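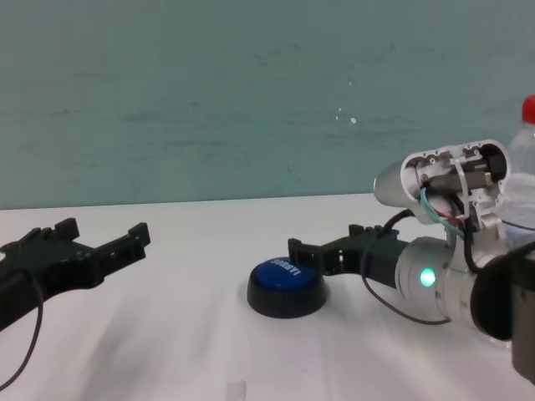

Residents of Irden will be able to ask for a stop on the number 5 bus route from the start of next month, after the town council approved a six-month trial of request stops between the hospital and the old mill. The change affects 14 stops on the eastern half of the route, where drivers now pull over whether or not anyone is waiting. Passengers who want to get off will press a button, and those waiting at the curb will need to signal to the driver. The buttons on the present buses are small and set high on the poles, and riders at two public meetings asked for something closer to a big round one with a blue top on a wide black base, easy to find by eye and by hand. The council has agreed to look at larger buttons for the seats nearest the doors.

The vote on 16th February was four to one. Bogumił Sobczak, who represents the east side, voted against the plan. He said the trial would be hard on older passengers who are used to the bus stopping by itself.

"My neighbors sit down, they put their bags on the floor, and they get up when the bus stops," Sobczak said. "Now they have to get up before it stops, or reach for something."

Kosano, the company that runs the route under contract, asked for the change in December. It told the council that the eastern half is running late on most weekday afternoons, and that buses often miss the connection with the regional train as a result. Route 5 carries roughly 829 passengers on a weekday, most of them getting on or off west of the hospital.

Aleksandra Domański, operations manager at Kosano, said the company expects to save up to four minutes on each eastbound trip. The timetable will stay the same during the trial. A bus that gets ahead of schedule will wait at the hospital or at Thibodeaux Street – the only two places on the eastern half where drivers will still stop every time.

Signs explaining the new rule will go up at each of the affected stops a week before the trial begins. Printing and installing them will cost the town $3,598, which comes out of the existing transit budget. Kosano will pay for any new buttons. No supplier has been picked, and the company could not say when the first bus would be fitted.

Henryk Borkowska, who rides the route to his job at the Zutix warehouse, told the council he supports the trial but wants better lighting at the stops first. In winter, he said, drivers can't see a person at the mill stop until they are almost past it. The council did not vote on lighting. Mayor Bożena Brzozowska said it would come up again with the spring street repairs.

Paper comment cards will be available on board and at the town hall front desk. Kosano must give the council a written report after three months, including missed train connections and complaints about passengers being left behind. School buses and the Saturday market shuttle are not part of the trial – both will keep their current stops.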